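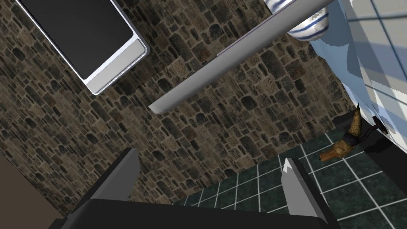
Re: [halonen-users] Earbud firmware 442 and the left side dropping out
From: Birutė Rebane

Hi all,

Replying to the message from last night, quoted underneath in part. I have the same earbuds, the Lultance pair with the gray case, and I had the same trouble after the update in May.

> My left bud cuts out for a second or two whenever I put my phone in
> my back pocket. It did not do this before 442. I have reset them
> twice and forgotten them in the Bluetooth menu. The right one is
> fine. Support wants me to mail them in and says to allow 13 working
> days. Before I do that, has anyone here fixed it at home? I also
> can't tell if the case is updating or only the buds. The app shows
> one version number and I don't know which it belongs to.

Taking the last part first. The number on the main page of the app is for the buds. The case has its own number, and you get to it by opening the case lid, tapping the battery picture, and scrolling to the bottom. If the lid is closed the line isn't there at all. On mine the buds went to 442 the first evening and the case stayed on the old version for over a week. I only found out when I went looking for the serial number.

With the two on different versions, I had dropouts on the left, and twice the left bud showed as fully charged when it was close to empty. After the case caught up, the battery reading was right again and the dropouts went from several on every walk to one or two in a day. I can't say the case was the cause. I had also turned off the automatic switching between phone and laptop in the same week, so that could have been it. I should have changed one thing at a time.

What got the case to update for me:

Put both buds in and plug the case into a wall charger. The wireless pad did not work for me, and neither did the USB port on my monitor. Leave the lid open. Keep the phone close by with the app open on the case page, and turn off the screen timeout for the time being. Mine sat at zero for a long while and then finished in one go at 6 a.m. when I had given up on it.

If you use the reset, note that there are two of them. Holding the button until the light blinks white only clears the pairing. You have to keep holding until it goes amber and then off. The printed card in the box describes the first one and calls it a full reset, and the help page describes the second. I did the short one three times before I read the help page.

On the back pocket: the left bud on this model gets its signal by way of the right one, unless you turn on independent mode under Sound, Advanced. It is off by default, and the update turned mine off again. Which pocket you use does matter with it off. I carry the phone in my left jacket pocket, and switching it on helped there. It uses more battery – I get to the end of a workday, but not much past it.

One more thing to check is the ear tip. I swapped the stock tips for Rasanen foam ones last winter, and the left one had crept up over the little sensor window. The bud thought it was being taken out and paused. That sounds the same as a dropout if you are not paying attention. An easy way to tell is to look at the phone when it happens. If the track is still running, it's the radio. If it has paused, it's the sensor.

As for mailing them in, I did that with my previous pair. They went to the Nonavberg repair center and I got a replacement left bud that needed to be paired to the case from scratch. It worked, but they had not updated it, and I was back to mismatched versions until I sorted it out. Write down both serial numbers before you send anything. The ones on the buds are tiny and easier to copy from the app.

I'd wait on sending them until you have looked at the case version. If it already says 442 and independent mode is on, then I have no other ideas and you should probably take the repair.

Could you post the case version when you get a chance? Also which phone you have. I'm only using these with the one Android phone and an old laptop, so I have no idea how it goes on an iPhone.

Birutė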